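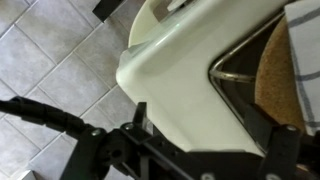
White moulded housing, with the bent wire frame inside the opening on the right.

20 March 2024
Small kitchen, Mikstead. Book 3, carrying on from the page with the tea stain.

I meant to get straight on with the cupboard hinges this morning and of course I ended up looking at the white things instead, as everybody does in that kitchen, there being so many of them and no two quite the same white. The moulded one is much creamier than the range, and glossy enough that I kept seeing the light from the room in it. There is a seam running on a slant along the upper body, by the rounded corner, and I should like whoever does the wiping down to go along it with the soft brush, the one from the Herkenow box, and leave the scouring pad well alone. We lost the shine on the old bread bin that way and I still feel bad about it!

The wire in the opening is bent. I have left it exactly as it is, partly out of caution and partly (I admit) from not having found the drawing. If the Lindqvist folder turns up, the drawing ought to be on sheet 19. Please don't straighten anything before then, however tempting it looks, and it does look tempting.

Floor tiles swept first thing and again after lunch. Crumbs both times, which is a mystery, unless it's my oatcakes.

Now the range, which I am getting rather fond of. I had the Bistemier list with me and went through the parts of it that matter for the cooking afternoons: burners, drip pans, knobs, the display, the oven door. The two knobs on the front were pushed on properly when I tried them and turned without catching. The dial on the back panel is a bit stiffer than I'd like but I have big hands and may not be the best judge. I set the oven to 190 to see how it would settle, then got called away to the telephone and missed the whole thing, so that line on the list stays blank and I shall do it again tomorrow with a chair and a book. 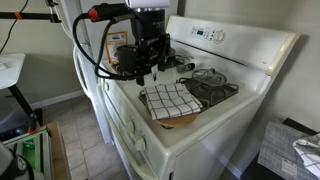
The range, with cork trivet and checked towel on the front burner and the glass lid at the rear.

Two things to sort out on the cooktop before anybody switches a coil on. The cork trivet and the towel want to come off the front burner and live somewhere else, and I'd suggest a hook for the towel (there's a bag of them in the workshop, item 73 in the stores book, the plain ones). The glass lid wants its own place too. I know the back burner is handy, I've put lids down there all my life at home, but with coils it's a bad habit and I'd sooner we got out of it now.

There's also a small dark piece lying towards the back left, a handle or a clip of some sort. I tried to think what it belongs to and got nowhere. If it's yours, do claim it, otherwise it goes in the odds and ends tin.

The fridge stands hard up against the left side of the range and I can't get so much as a duster down there. Moving it is a job for two people and I'd put it off until the May clean, when everything comes out anyway. Mind the little sign with the orange border when we do, I'd like to keep it.

Still to do: hinges (sorry), oven reading, hook for towel, find sheet 19, more white vinegar.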